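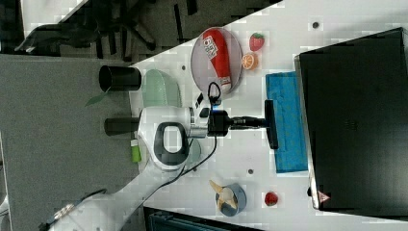

*Finger plate against the towel, camera cable looped over the table.*

13 January 2026

Most of the work on the arm since October has gone into the last few inches of it: collar, camera mount, fingers, and the cable that feeds the camera. The arm lives on the white table at the Dresusthorpe shop, and anything I leave misaligned there stays misaligned until my next slot, so I've started writing down what changed.

**Cable.** The camera lead used to be tied to the arm at two points. With the wrist rolled past its midpoint the tie nearest the camera pulled on the connector, and the stream dropped. I removed that tie and let the lead form a free loop off the mount before it comes back down along the arm. The loop is ugly and it sometimes gets into the camera's view at the top of a lift. I can mask it. I can't mask a dropped stream.

**Camera mount.** This is the second version of the Jullach bracket. The first one flexed. You could push the camera with a fingertip and watch the overlay slide off the fingers. The new one is thicker where it meets the collar and takes longer screws. I recalibrated after fitting it and used 51 poses, with the wrist tilted in most of them. My old set was nearly all straight-down views and the depth offset came out wrong every time.

**Objects.** Toy fruit, a plate, bowls, a ketchup bottle, a folded towel. The towel is the useful one. Hard objects stop the fingers and the motor current rises quickly, which makes contact easy to detect. Cloth gives a slow ramp that my threshold missed completely. I now look at the slope over a short window as well as the level. The log for the current settings has 1,139 closes in it, and the false contacts left are nearly all at the start of a move, when the arm is still accelerating. Ignoring the signal until the joint speeds settle should deal with those.

**Handle.** A curved handle wants a different approach from anything lying on a table. The fingers have to be nearly closed on the way in and opened late, or one of them hits the frame behind the grip.
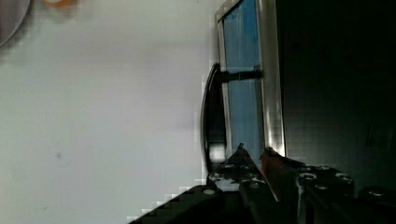
I set the approach line from the wrist view and then back it off along the same line, so the pre-grasp pose and the grasp pose share one orientation. The planner I get from Flarodix will happily roll the wrist between those two poses if it is allowed to, and the roll is enough to catch the handle with the side of a finger. Orientation is now locked for the final segment. It fails to find a path more often, and I'd take a refusal over a scraped finger.

Shiny metal is a separate problem. The edge detector likes the bright rail far more than the black grip, so the target drifts toward the frame. Fixed exposure helped. Lowering it further hid the handle against the dark parts, so I stopped at 1,522 on the driver's scale, whatever unit that is. The manual doesn't say.

Still open:

- Slope threshold needs a separate value for slow closes.
- Move the Naylor power supply off the floor.
- Reprint the finger plate with a rounded corner. The present one snags on towel loops.
- Try the handle approach from the other side, with the wrist turned over.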